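Support > Tickets > Heating and hot water > Low pressure

Last updated: November 25, 2022

Contents Log Parts Contact

Boiler pressure dropping overnight, Fenitz combi, kitchen installation

Opened by: Kanchan Semwal
Handled by: Yevhen Onyshchenko, Catacutan Heating
Status: closed

Reported fault
The boiler loses pressure when the heating is off. The gauge reads 1.4 bar at bedtime and 0.6 in the morning, and the display shows the low pressure code. Topping up through the filling loop clears the code and the heating then runs as normal until the next morning. No damp patches found under any radiator. The fault was first noticed in May but was only happening every few weeks then. It is now nightly.

System details
Sealed system, nine radiators, no underfloor heating. Boiler is in the upstairs airing cupboard. Pipes to the kitchen drop behind the tiled wall and come out at floor level. Controls are a Hivum wall thermostat, which has not been changed. Inhibitor last added when the boiler was fitted.

Entry 1 – Yevhen
Asked customer to check the filling loop valves were fully closed and to disconnect the hose at one end if it had the removable type. Also asked for a look at the outside discharge pipe, with a plastic bag tied over the end overnight.

Entry 2 – Kanchan
Hose disconnected, both valves shut. Bag was dry in the morning. Pressure still fell to 0.7. I have also been round every radiator valve with tissue paper and found nothing, apart from a bit of green crust on the one in the hall, which was dry.

Entry 3 – Yevhen
Dry bag means the relief valve is probably not passing. Next step is to find out whether the loss is in the boiler or in the pipework. Asked customer to top up to 1.5 with everything cold, close the flow and return isolators under the boiler, and leave it off until morning. Told customer not to run the heating with the isolators closed.

Asked whether the kitchen wall had been worked on, as the drop runs behind it.

Entry 4 – Kanchan
The wall was tiled before we moved in and I don't know of any work on it since.

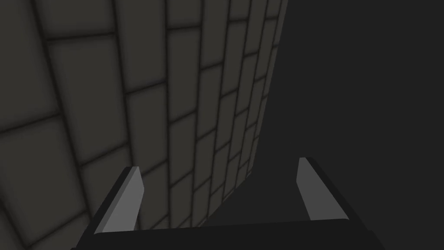 Kitchen: wall tiles, staggered courses.

Isolator test done. Gauge was at 1.5 at night and 1.5 in the morning. When I opened the isolators it fell straight to 0.8.

Entry 5 – Yevhen
That points away from the boiler and towards the pipes or radiators. Expansion vessel was checked at last service and is not suspected. Visit booked. Advised customer to keep topping up once a day and no more, as fresh water carries oxygen into the system.

Entry 6 – Yevhen, site visit
Arrived with pressure at 0.7. Split the circuit at the landing and tested each half with a hand pump. Upstairs held for 70 minutes. Downstairs lost pressure within 21.

Capped the hall and front room legs, still losing. Capped the kitchen leg and it held. Kickboards taken off below the counter and the pipes followed by torch.

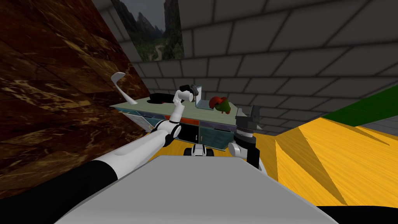

Kitchen: the counter and grey brick wall.

Found a weeping compression joint on the return, low down at the back, behind the kickboards. The water was going into a gap in the floor screed, so it never showed on the surface. Olive was distorted – looks overtightened. Cut out and replaced with a soldered coupling.

Parts and charges
15 mm coupling, short length of copper, one bottle Ekero inhibitor.
Labour and parts: £171, paid by card.

Entry 7 – Kanchan
Pressure was 1.4 last night and 1.4 this morning. I'll leave the kickboards off for a few days so the floor can dry. Is there anything I should look out for?

Entry 8 – Yevhen
A small drop in the first week is normal as air works its way out. Bleed the upstairs radiators once and top up to 1.4 cold. If it goes below 1 after that, reply to this ticket and it will reopen. Replies are accepted for 31 days after closing.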